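Floditetti 两指电动夹爪(软质薄壁件配置)

设备类别:机器人末端执行器
所属平台:柔性操作实验平台,设备共享目录
配套单元:Muñoz 夹爪控制器、Floseo 腕部相机
可选替换件:Brincombe 平行夹爪
状态:开放预约

Floditetti 两指电动夹爪适用于小型软质工件的抓取、翻转与递送试验。平台目前以硅胶类手机保护壳作为主要试件,对该夹爪与 Brincombe 平行夹爪进行对照试用,试用内容包括指垫选型、夹持力设定及腕部相机视角的调整。

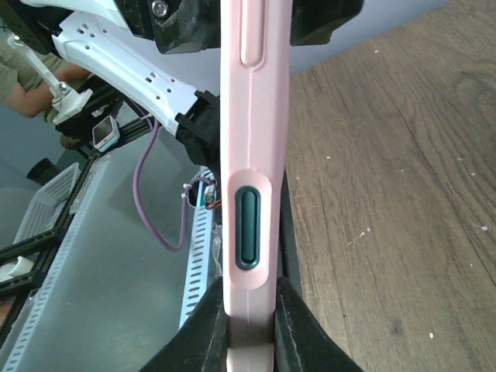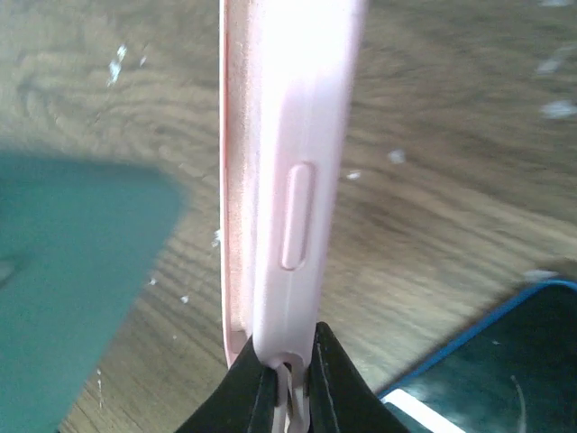
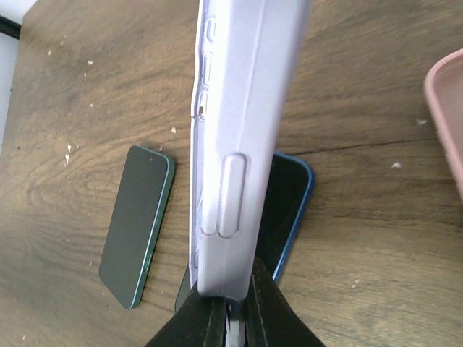
Valquíria Tavares 在试用意见中写道,软壳夹持的难点在力的下限。力设得偏低,壳体在手臂加速时会绕指尖转动;力设得偏高,侧壁向内塌陷,松开之后壳体回弹,落点随之改变。她建议用户先用自己的试件找出塌陷点,再从该点往下调,不宜直接沿用说明书给出的推荐值,并希望本页把两款夹爪的差别写得更具体一些。平台采纳了这一建议,下列各节据此作了修订。

一、主要参数

驱动方式:伺服电动,单电机带动双指同步开合
最大开口:41 毫米
最大夹持力:16 牛
控制模式:位置控制、力限位置控制
指垫规格:四种,可现场更换
通信接口:经 Muñoz 控制器转接,不支持直接接入手臂末端总线
安装方式:转接法兰,法兰随设备借出

最大开口系指未安装指垫时的数值。安装厚型指垫后可用开口相应减小,用户在规划抓取姿态时应以实际测量结果为准。最大夹持力系指尖部位数值,靠近指根处的夹持力不在标定范围之内。

二、指垫选型

随设备提供的四种指垫分别为光面硬垫、竖纹硬垫、薄层软垫和厚层软垫。各指垫背面刻有编号,更换后须在控制器中选择对应编号,否则零位与开口换算将出现偏差。

光面硬垫适合棱角分明、表面干燥的硬质工件。用于硅胶壳体时,初始接触较为稳定,但壳体表面附有粉尘后摩擦明显下降,需要频繁擦拭。

竖纹硬垫沿手指长度方向有细棱,对壳体绕指尖的转动有较好的抑制作用。其不足在于细棱可能在浅色软质表面留下压痕,压痕通常可自行恢复,对外观有要求的试件仍不建议使用。

薄层软垫为平台目前的默认配置。软垫厚度对开口影响较小,与手机壳侧壁贴合情况良好,在中低夹持力区间内表现均衡。

厚层软垫贴合面积最大,适合曲面工件。因垫层自身可产生横向变形,手臂急停后壳体会有可见的摆动,需在程序中增加静置时间。若后续动作要求较高的对位精度,应优先考虑薄层软垫。

三、与 Brincombe 平行夹爪的对照

两款夹爪均可安装于平台的同一转接法兰,更换时无须重新布线,但须重新载入工具坐标和负载参数。

开合方式。Brincombe 夹爪两指平行移动,开合过程中指尖高度不变,抓取平放于桌面的薄件较为方便。Floditetti 夹爪手指沿弧线运动,指尖高度随开口变化,贴近桌面抓取时须进行高度补偿。控制器中已写入补偿表,用户启用后可直接按指尖位置下达指令。

指形。Floditetti 夹爪指端较窄,可从壳体一端伸入夹持,也可在相邻工件间距较小时使用。Brincombe 夹爪指端较宽,夹持面积大,但容易碰到旁边的物品。摆放较密的桌面任务推荐选用前者。

低力区间的重复性。在壳体竖立夹持的试验中,平台共记录抓取 284 次,两款夹爪各占一半,试件与手臂轨迹相同。Floditetti 夹爪配薄层软垫时,壳体倾斜角的离散程度较小。Brincombe 夹爪在较低的力设定下偶有一侧手指先行接触并将壳体推偏的情况,提高力设定后有所缓解,但侧壁变形随之增大。上述结果仅反映平台现有试件与现有设置,不作为两款产品的一般性评价。

响应。Brincombe 夹爪闭合速度较快,适合节拍要求高的任务。Floditetti 夹爪在接触判定后有一段减速过程,单次动作时间较长。遥操作人员普遍反映,该减速过程有助于判断何时已经夹住,在自动程序中则可缩短。

维护。Brincombe 夹爪的导轨需定期加注润滑脂,Floditetti 夹爪的传动部分为封闭结构,日常只需清洁手指及更换指垫。

四、Muñoz 控制器设置

控制器面板提供参数组的存储与调用功能。平台预存了硬质件、软质件及调试三个参数组,预存参数组为只读,用户如需修改,应复制后另行命名。

软质件试验应使用力限位置控制模式。该模式下,手指按设定位置闭合,达到力限后停止并保持。若使用纯位置控制模式,工件厚度的微小差异会直接转化为侧壁变形,同一批次的手机壳也难以得到一致结果。

力限的设定步骤如下:

1. 将壳体按预定抓取姿态放入两指之间,由操作人员扶持。
2. 以调试参数组闭合手指,自最低档起逐档增加力限。
3. 观察侧壁,至出现可见内凹时停止,记录该档数值。
4. 自该数值向下回调,以手臂低速摆动时壳体不发生转动为下界。
5. 在上下界之间选取工作值,存入新的参数组。

壳体开孔、按键位置及底部切口会改变局部刚度。抓取点从侧边中部移至端部时,应重复上述步骤。不同厂家、不同厚度的手机壳即使外形相近,也不应共用同一参数组。

控制器具有断电保持功能。断电后手指维持原位置,不会自行张开,恢复供电后须人工确认方可继续动作。任何情况下均不得徒手强行掰开手指。

五、Floseo 腕部相机

Floseo 相机安装于手腕一侧,视野朝向指尖方向。相机支架有近位和远位两个安装孔位,用户可根据任务选择。

近位安装时,指尖及被夹持部分在图像中占比较大,适于观察按键、开孔等细节,并可用于判断壳体是否在指间转动。其局限在于竖直夹持较长工件时,工件会遮挡图像中央的大片区域,后方物品只能从两侧观察到一部分。若后续动作为将壳体套装到手机上,操作人员应先由外部相机确认目标位置,再切换至腕部视角进行对位。

远位安装时可获得较完整的桌面视野,但细节分辨能力下降,支架的晃动也更明显。平台在软壳对照试用中采用近位安装。

相机曝光默认为自动。浅色壳体在强光下容易过曝,自动曝光又会随手臂姿态变化而波动,给后续图像处理带来不便。进行数据采集时,建议先将壳体举至作业高度,按壳体上最亮的区域设定曝光,然后锁定。木质台面纹理较重,使用背景差分方法的用户应预先采集空台面图像。

相机对焦距离固定。指尖以外的区域可能出现虚化,属正常现象。镜头表面只可使用随附的镜头布擦拭,不得使用酒精。

六、安装与交接

设备交付时由平台人员完成机械安装和通电检查。用户须在场,并逐项确认下列内容:

法兰螺钉已紧固,定位销到位;
线缆在手腕全行程转动时不受拉扯;
手指零位与控制器显示一致;
指垫编号与参数组一致;
急停按钮有效,急停后夹爪保持不动;
腕部相机图像正常,支架无松动。

用户自备手臂的,应提前提交末端法兰图纸和允许负载数据。平台可协助加工转接件,加工周期另行通知。相机和控制器均不单独外借。

线缆走线对腕部相机视野有直接影响。线缆余量过大时会垂入画面,余量不足则限制末端关节转动。平台推荐沿手臂外侧固定,在末端关节前留出一段弧形余量,固定后以最低速度走完整条轨迹,再进行正式试验。

七、使用限制

夹爪不具备防水能力,不得夹持带液工件。不得夹持已通电发热的电子设备。手机本体可作为套装试验的目标物放置于台面,需由夹爪直接抓取手机时,应另行申请并更换厚层软垫,由此造成的屏幕或边框损伤由用户自行承担。

硅胶壳体在反复夹持后可能出现边缘起毛、擦痕或撕裂。此类试件的摩擦特性已发生变化,不宜与新试件混合统计。平台在试用记录中对每只壳体单独编号,并建议用户采用同样做法。

台面碎屑容易粘附于软垫。每轮试验前应以无尘布清洁指垫和台面,试验间隙发现指垫粘有颗粒时,应停机处理。

多人同时在工作区附近活动时,手臂应切换至限速模式。操作人员须将长袖及悬挂物收紧,伸手进入工作区前应按下暂停并等待指示灯变色。

八、常见故障

闭合后立即报过力:多为指垫编号选择错误,或指间夹入线缆。先张开手指检查,再核对参数组。

壳体缓慢下滑:检查指垫是否沾粉或老化。清洁后仍下滑的,更换指垫,不应首先提高力限。

壳体每次均向同一侧倾斜:检查两指零位是否对称,并确认抓取点是否落在按键凸起处。凸起部分使一侧接触面变小,将抓取点上移或下移即可改善。

腕部图像间歇中断:多由线缆接头松动引起。重新插接后在手腕转动状态下观察,故障仍存在的,停止使用并报修。

接触判定过早:降低闭合速度,或在控制器中提高接触阈值一档。厚层软垫的判定时机与其他指垫差别较大,阈值须单独设置。

九、预约与资料

校内外用户均可通过平台预约系统提交申请。申请时应写明试件种类、预计抓取姿态、所用手臂型号及是否需要原始图像。首次使用者须完成控制器操作培训,培训由平台工作人员现场进行,完成后账号自动开通。

设备每日上午进行例行检查,检查期间不接受领用。归还时应附指垫使用记录,缺失或损坏的指垫按耗材登记。

可下载资料:Floditetti 夹爪安装图、四种指垫外形图、Muñoz 控制器参数组说明、Floseo 相机支架孔位图、Brincombe 夹爪更换步骤、软质薄壁件试用记录表。

对照试用的下一阶段将于 12 月开始,内容为软壳向手机本体的套装动作。希望提供试件或参与试用的单位,请在预约系统备注栏填写“套装试用”,并注明壳体材质与适配机型。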